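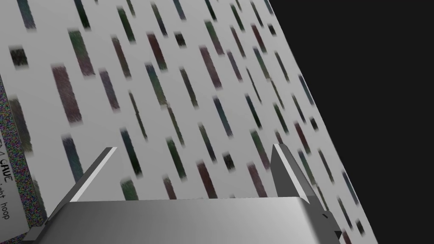 **Sofia Andreadis**
My first marathon is in September (the Lambrakis one, all those hills!) and I still can't eat before a long run without a stitch. What do you all have for breakfast?

**Nuta**
Plain toast with honey, two hours before, and a few sips of water. Took me ages to settle on it, so do try things out on your easy days first, dear!

**Sillness**
Coffee. Maybe a banana.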